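Workshop notebook, Tomerton
12/13/23

Bench clear-out, carried on from last week's page. Wanted the white table usable again before the December break, so most of today went on sorting small stuff into bins and working out which bins are worth keeping.

Started with the drawers under the window. Mostly fasteners, cable ends and tape that has gone hard. Anything without a label went in the scrap tub after Adebayo had a look through it. He pulled out a bag of brass spacers he'd been missing and a roll of heat shrink. The rest can go.

Batteries next. They had ended up in five different places, including the cutlery tray. Loose cells of the same type are together now in one box with the lid taped. Flat ones are in the jar by the door for the Ponundale drop-off. Please don't top up that jar with anything else. I found two coin cells stuck to a magnet in there and had to tip the lot out to get them.

Bins. We have three kinds:

Grey Thibodeaux stackers. Good, they sit on the rail, but the fronts crack if you pull them by the lip. Keep the sound ones. The cracked ones are out by the back step if anyone wants them for the garden.

Clear ones with lids. Keep for anything that sheds or smells.

Blue plastic ones, open top. Rectangular, with a rolled rim and a grid of ribs moulded into the floor. These are the ones I'd like on the table. The rim is comfortable to grip and you can see what's in them from standing height. The ribs are a nuisance for washers and small screws, which lie flat in the squares and are slow to pick out. Fine for anything chunkier. I tried a square of felt in the bottom of one and it helped, but it collects swarf, so I took it out again.

Rule for the table from now on: one blue bin per job, name on a bit of masking tape, bin goes back on the shelf empty when the job's finished. If there's no tape on it, whoever is cleaning up can empty it.

Wiped the table down with the citrus cleaner, then with metho. Most of the marks came off. What's left is faint grey smudging toward the middle and some small scuffs, and I don't think they're coming out without taking the finish with them. Renata suggested melamine sponge. I'd sooner leave it, because the last time we used that on a matte top it left a shiny patch that showed worse than the dirt did.

Shelf labels: did the top two rows. Colour of the tape doesn't mean anything, I just used up the ends of rolls.

Parts order from Terkum came in around lunch. The M3 washers are a pack of 1,000, which is what we asked for. The M3 screws are a pack of 3,000, which isn't. Invoice only charges for the smaller pack. Rang them and they said keep it. Split between the grey stackers and the overflow crate under the sink. We also got 10 new lids for the clear bins and they fit.

Still to do:
- bottom row of shelf labels
- find out whose soldering mat is rolled up behind the compressor
- felt or no felt, ask the others
- second coat on the shelf ends
- take the jar to Ponundale before the break
- new masking tape, we're nearly out

Left at half past four. Lights in the back bay are flickering again, have written it on the board.

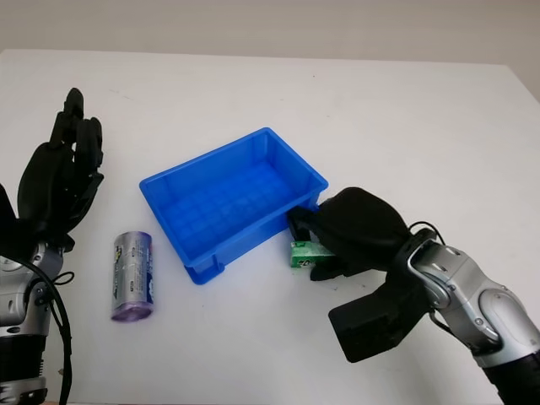
Blue bin on the white table, nothing in it, silver battery-shaped canister standing beside it.

Comments

Renata Jasińska: Soldering mat is mine, sorry. Will move it. I vote no felt.

Adebayo Mohammed: No felt. Could we keep one grey stacker on the table just for washers? The squares in the blue ones drive me mad.

Renata Jasińska: Fine by me if it lives at the wall end.

Recent entries
Compressor hose replaced
Drawer unit: runners and stops
Shelf ends, first coat
Terkum order list
Where the clamps go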